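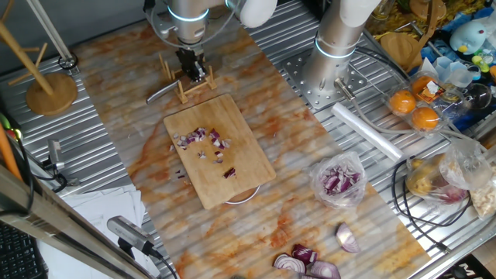
Home Products Downloads Support My tickets Log out

Ticket 991: Labels come out with the last line missing, then a blank label
Product: Widenar label printer, with Valtalen Kitchen on a tablet
Opened by: Thaís Sales, Plindville
Status: Solved
4 min read

First message

Good morning. I am writing about the Widenar printer in our prep kitchen in Plindville. We use it for the date labels on bags and tubs. Until the end of August it worked well. Now each label is printed without its last line, the "use by" date, and after each label the printer feeds one blank. So from a roll of 300 labels I can use only half, and I must write the date on those by hand.

What I have already tried:

- Switched the printer off and on, also with the plug out for ten minutes.
- Put in a new roll from the same box.
- Cleaned the print head with the pen that came with it.
- Removed the printer in the tablet and paired it again.

None of this has changed anything. The text which is printed is sharp and black, so I don't think the head is bad.

The label has four lines: name of the product, weight, date of preparation, use by. The first three are always good. I have tested with short names ("Leek") and with long names, and it is the same.

Thaís Sales

Reply from support, 11:20

Hello Thaís,

Thank you for the clear list. A blank after every label usually means that the printer and the app do not agree about the label height. Please could you do two things:

1. Hold the feed button while you switch on. The printer will give a self-test page. Tell us what is written next to "Media" and "Gap".
2. In Valtalen Kitchen, open Settings, then Templates, and tell us the name and the height of the template you are using.

Did anyone install an update in August?

Second message

Thank you for the quick answer. The self-test says Media: 50 mm, Gap: auto. The template is called "Prep standard" and its height is 50 mm also. So they agree, as far as I can see.

About the update, I'm not sure. The tablet does its updates in the night. The version in the About page ends in 700, if this helps you.

I also measured the labels with a ruler, because I began to doubt everything. The old rolls came from Georgiev and we have one left. This label is 50 mm high. The new rolls are from the same shop and have the same drawing on the box, but the label is shorter, 46 or 47 mm, it is difficult to see exactly on my ruler. I did not notice it before. I thought I had excluded the roll when I changed it, but both rolls were from the new box.

For the names and weights, the ones I print most in the morning are the onion, the carrot and the celery. I tested all three again with the old Georgiev roll: all four lines, no blank. With the new roll the fault is back at once.
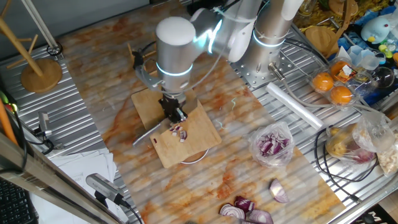
Diced onion on the board, with a bag of it beside.

Reply from support, 14:05

Hello Thaís,

That is the cause, then. Your app sends a picture 50 mm high. The printer finds the gap too early, cuts the last line, and then moves on one more label to finish the job. The setting "Gap: auto" only looks for the gap, it does not make the text smaller.

To use the new rolls:

1. In Templates, make a copy of "Prep standard". Do not edit the original, it is restored with each update.
2. Set the height of the copy to 46 mm.
3. Reduce the space between the lines by one step.
4. Load the new roll and run Calibrate. Three labels will come out blank and this is normal.
5. Set the copy as default.

If the last line sits too low, use "Vertical offset" with a minus value, one step at a time.

Third message

I have done the steps in this order. After the calibration the first label was still wrong – the app had kept the old template for the jobs that were waiting. I cleared the queue and printed again. Now all four lines are there and no blank comes between. I printed twelve, then a long name with two rows, and this was also good with the offset at minus one.

One remark for the help page: step 5 did not stay until I closed the app completely. Maybe you can add this, together with the queue.

Also a question, it isn't urgent. Can I keep both templates and choose by roll? I would like to finish the old one.

Thaís Sales

Reply from support, 16:40

Yes, you can keep both. Hold your finger on the print button and the list of templates opens. Please calibrate each time you change between the two kinds of roll. We have passed on your remark about the queue.

I am closing the ticket now. You can open it again by writing here.

Contact support | Terms | © Valtalen | Back to top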